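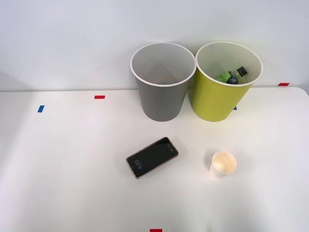 I took the Tuesday tour because my sister's firm had paid for the ticket and she had the flu. The bus dropped us outside Kedero at ten past three. There were 20 of us, and we were each given a lanyard, a visitor sticker and a pen that had already dried out.

The guide had the kind of voice you hear on airport trains. She told us Kedero had been teaching its machine to tidy up for 192 days. I have two sons, so that figure didn't impress me as much as she hoped.

"It sorts by what it understands," she said.

"And what does it understand?" I asked.

"Bottles, at present. Cups are coming in August."

A man in a Vandero jacket wrote that down. I suspect he'd been sent to buy one and had made up his mind on the bus. We lined up behind a strip of yellow rope and watched the arm think, if that's the word. It hummed. It leaned an inch to the left and then leaned back, like my uncle deciding whether to get up for the phone.

"Is it stuck?" asked the woman beside me.

"It's evaluating," said the guide.

I evaluated the coffee urn. When I turned around again the fingers had closed and people were holding up their phones. 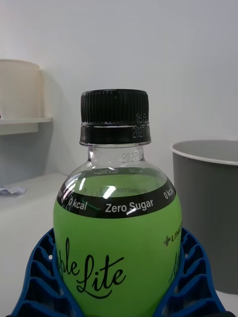
"Zero Sugar," the woman beside me read out, as though the machine had picked the healthy option on purpose. A few people clapped. I kept my hands in my pockets. I've seen a claw at the county fair hold on to a stuffed rabbit, and the whole trick there is in what comes next.

"Suppose the bottle was full of bleach," I said.

The guide smiled. "Why would it be full of bleach?"

"Suppose it was."

"Then you'd want a person to look at it first."

"So you'd still have the person."

"You'd have the person freed up for other things," she said. The Vandero man wrote that down too. I wondered which other things. I cleaned offices for 8 years at the old Manzano building, and in all that time I was never once freed up.

She asked whether anyone would like to say a word to the machine before the next run. It had no ears that I could find. A boy of 10 or so went right up to the rope and told it good luck, very seriously, and then looked back at his mother to see if that was all right.
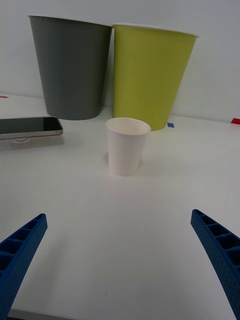 "How long does it take to do a whole table?" I asked.

"That depends on the table."

"This one."

She looked at the clock over the door and said our bus would be waiting.

On the ride home I called my sister. She wanted to know if she should tell her boss yes. I said I'd seen a polite thing take hold of a bottle of pop, and that she should ask him who empties the bins.

"What did he say about the bins at Tolix?" I asked. They'd bought one last year.

She had to cough for a while before she could answer. "Same lady as before," she said. "She comes in at six."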